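**Battery drain after the Kaltdale update — anybody else?**

**fistine_fan** — Sep 20, 2019

Hello all. I installed Kaltdale on my Kuvmont phone and the battery does not last until evening any more. Before the update I had 30 percent left at bedtime. I have 161 apps, I know it is many, but it was the same number before. Is there a setting I have missed?

**haugen_user**

Look in Settings, Battery, Background activity. The update turns it on again for every app. I switched off the mail and the weather and my phone is normal again.

**Ainhoa Peñalver**

I do not agree that this is the cause. On my phone the background list was unchanged and I still lost a lot. For me it was the new lock screen, which wakes up with each notification. Please try to disable it for one day and compare.

**haugen_user**

One day is too short to compare anything. After a big update the phone is optimising apps in the night, and it can take up to a week.

**fistine_fan**

Thank you both. I did the lock screen first — it was quicker. I will write the result here.

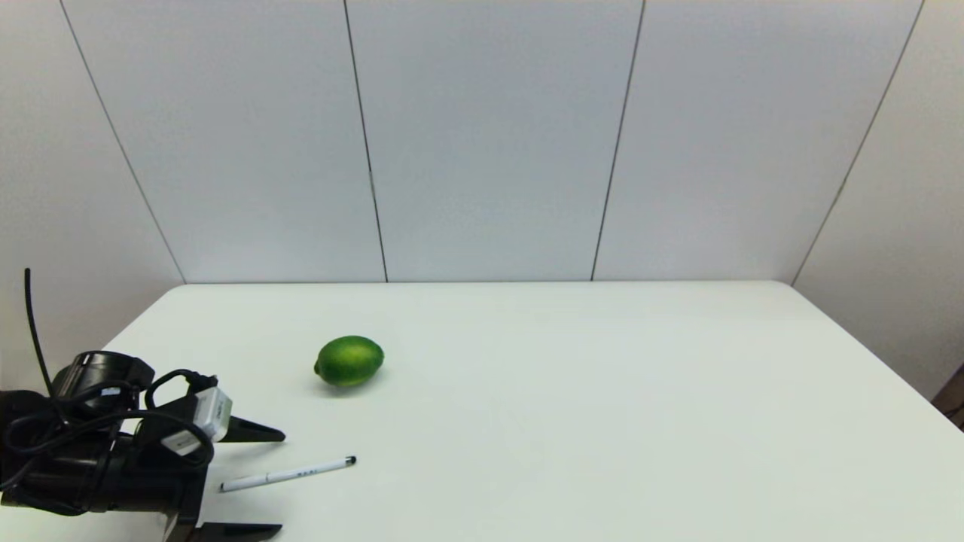

Another question while I wait: does clearing the cache partition delete my photos? I have 2,844 of them and only a part is in the backup.

**Ainhoa Peñalver**

No, the cache partition does not contain photos. But be careful in the recovery menu, because "wipe data" is the next line and it deletes everything. Make the backup first.

**haugen_user**

I agree with this at least. I would still leave the cache alone and wait for the next patch.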